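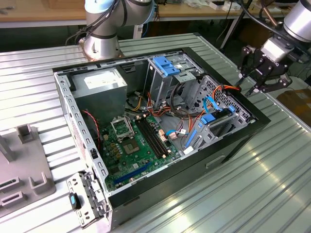

Cleaning dust out of a desktop PC

Shut down, switch off at the wall and unplug every cable. Hold the power button for 10 seconds before you open the side panel.

Hold each fan blade still while you blow it out - short bursts, can upright. Use a soft paintbrush on the vents and wipe the filter with a damp cloth. Let it dry fully before it goes back.

Keep the screws in a jar lid. Homes with pets should do this every 2 months.

Last updated 4 July 2023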